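When Wellico Stopped Being a Hobby Stock

Apr 10, 2020

I'd been trying to get Rajkumari Nigam on the phone for two weeks, and when she finally called me back I was in the middle of making a grilled cheese. So if my notes from the first five minutes are a little thin (and a little greasy), that's why.

Rajkumari runs investor relations for Wellico, the home goods maker out of Prondale that is about to go from trading over the counter to a full exchange listing. If you've never bought an over-the-counter stock, you haven't missed much. The prices can be stale, the gap between what buyers offer and what sellers want can be wide enough to park a truck in, and some brokers won't touch them at all. Wellico has lived in that world for nine years.

"People would email me and say, I want to buy 1000 shares, why won't my broker let me?" she told me. "And I'd have to write back and explain it to them one at a time. I had a form letter. I got so tired of that form letter."

I asked why the company didn't move up sooner. She laughed, and then she was quiet long enough that I thought the call had dropped.

"Money, mostly. You pay lawyers, you pay auditors, you pay the exchange. We weren't losing anything by waiting, or we didn't think we were. Then Diệp came in as finance chief and put together a page of what it cost us to stay where we were. It was a short page but it was a pretty bad one."

Diệp is Diệp Nghiêm, who joined Wellico last September from Kocsis, a lender I've written about here before (some of you were not happy with me about that one, I remember). Rajkumari patched Diệp in about halfway through our call, and I ended up talking to the two of them for most of the afternoon.

The short page went like this. Wellico has 803 shareholders on its books, a lot of them current and former employees. When one of them wants to sell, say for a down payment or a kid's tuition, there often isn't a buyer that day. Or there's one buyer, and he knows he's the only one.

"I watched a retired warehouse supervisor take a price that was 31 percent under the last trade," Diệp said. "Perfectly legal, nothing wrong with it. He needed the cash and that was the bid. I thought, okay, this is a man who held our stock for years and we've given him no way out of it."

Wait, I said, isn't this a terrible time to be doing it? I mean, look at the last month. I've been doing this long enough to have seen some ugly markets and I still had mornings in March when I didn't want to open my laptop.

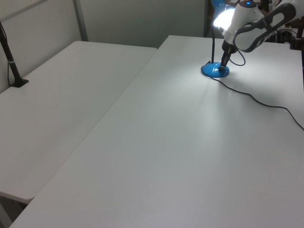

Diệp didn't duck it. The company isn't raising any money with this listing, and that changes the math. There are no new shares, so there's no price to set with a bank and no big investors who need to be talked into anything. The same stock that trades over the counter on one day trades on the exchange the next.

"If I needed to sell new shares this month I'd be lying on the floor," Diệp said. "I don't. I need a place where the people who already own it can trade it. If the price is lower than I'd like, well, it's lower over the counter too."

I pushed a little. Doesn't more trading mean the price swings around more? Some of those employees have probably enjoyed owning something that barely moved.

"It barely moved because it barely traded," Rajkumari jumped in. "I had this conversation with my own mother, who owns some. She said she liked that it was steady. I said, Mom, try selling it and tell me how steady it is."

I liked that answer, though I'm not totally sold on it. A thinly traded stock on a big exchange is still a thinly traded stock. I've seen small companies ring the bell, get their picture taken, and then go whole afternoons with hardly any volume. Analysts don't show up just because you've got a ticker symbol. When I said this, Diệp agreed faster than I expected and told me Wellico has hired Prirnonent to act as its market maker. That means a firm standing there quoting a price to buy and a price to sell through the day. It helps. It's also a bill that comes due every quarter whether or not anyone trades.

So who's going to cover the stock? "We've talked to people," Rajkumari said, in the voice of someone who has been told not to say more than that. I asked again later and got the same four words.

We spent a while on the boring stuff, which I happen to love. Wellico has been having its books audited all along, so the accounting side was mostly done. The board was harder. Exchanges want a majority of independent directors, and Wellico's board had been the founding family plus a couple of old friends. Two of those seats have turned over since the fall. I asked whether that had been awkward.

"There were some long dinners," Diệp said.

One more thing for those of you who already own it, and I know from my inbox that a few of you do. You shouldn't have to do anything. If your shares sit in a brokerage account, they'll switch over by themselves. If you've got old paper certificates in a drawer, call the transfer agent before you try to sell, and expect to be on hold – Rajkumari says the phones there have been slow with everyone working from home.

I don't own Wellico and I'm not telling you to. I'd want to see a couple of quarters of real trading first, and I'd want to see what this spring does to sales. When I told them so, Diệp said that was fair.

Rajkumari had one last question for me before we hung up, and it was whether I'd send her a link so she could forward it to her mother. I said I would. The sandwich was stone cold by then, and I ate it anyway.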